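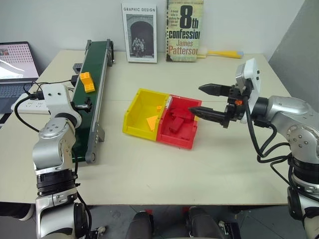

How to clear a kitchen drawer that no longer opens all the way

Every home has a drawer that opens four inches and stops. You know something is standing up in there, probably the potato masher, and you know that if you slide a hand in and wiggle, it will eventually lie down. You have been doing this for years. Set aside an hour and fix it.

What you need

A ruler or a thin spatula
A sheet or old tablecloth
Two boxes, any size
A damp rag
Drawer dividers (later, so please don't buy them yet)

Step 1. Get the drawer open

Pull it out as far as it will go, then push it back in an inch. Slide the ruler flat along the top of the contents and press down while you pull again. Work from left to right. When the ruler meets something that won't budge, hold that thing down and open the drawer past it. Don't yank. I yanked mine in our old apartment on Meng Street and the front came off in my hands, with the drawer still shut behind it.

If the ruler won't fit, try from underneath. Take out the drawer below, reach up, and see whether you can feel the back edge. Some drawers have an open back and the trouble is a ladle that has climbed over it. Push it forward and try again.

Step 2. Take everything out

Everything. If you leave the things you "know are staying," you'll end up tidying around them, and by dinner the drawer will look as it did at breakfast. Spread the sheet on the floor and tip the drawer onto it if it lifts off its runners. Most have a small lever on each side, or you raise the front and pull.

Wipe the drawer out. There will be crumbs, and a rubber band that has melted into something closer to a stain. Warm water and dish soap will shift most of it. Leave the drawer out to dry while you sort.

Step 3. Sort by when you last used it

People tend to sort by type, all the spoons here, all the peelers there. Save that for putting things back. For now, pick up each item and ask when you last used it.

Used this month: leave it on the sheet.
Used this year: first box.
Can't say what it does: second box.

The second box fills faster than you'd like. Mine held a cherry pitter, a plastic disk that belonged to a food processor we gave away, and an avocado tool from a company called Zandamano that split, pitted and sliced, and was worse at all three than a knife. It also held over 40 takeout soy sauce packets, which I'm told is a pantry matter.

Step 4. Deal with the duplicates

You have two can openers. One works, and the other is the one you always grab first. Open a can with each, keep the winner, and put the loser straight into the second box before it wins you over again.

My friend Hanyu Xu keeps duplicates of anything that goes missing at parties, such as corkscrews and bottle openers, and stores the spares somewhere else. I think that's fair. Six vegetable peelers are harder to defend.

Step 5. Put it back

Measure the inside of the drawer, height included. Mine is 21 inches deep, and the dividers I'd bought in a fit of optimism were made for something much shorter. Cut-down cereal boxes do the job for a week or two while you find out what you really want.

Flat things go at the bottom. Long things run front to back. Anything tall enough to touch the underside of the counter goes in a jar by the stove, and yes, that means the masher.

Step 6. Wait, then empty the boxes

Write the date on the first box and put it in a closet. Mine says 18th January. Whatever you haven't gone looking for by April can be given away. The second box can leave today, apart from the food processor disk if you still own the food processor.

Check the drawer once a month by opening it fully. If it catches, take out the last thing you put in.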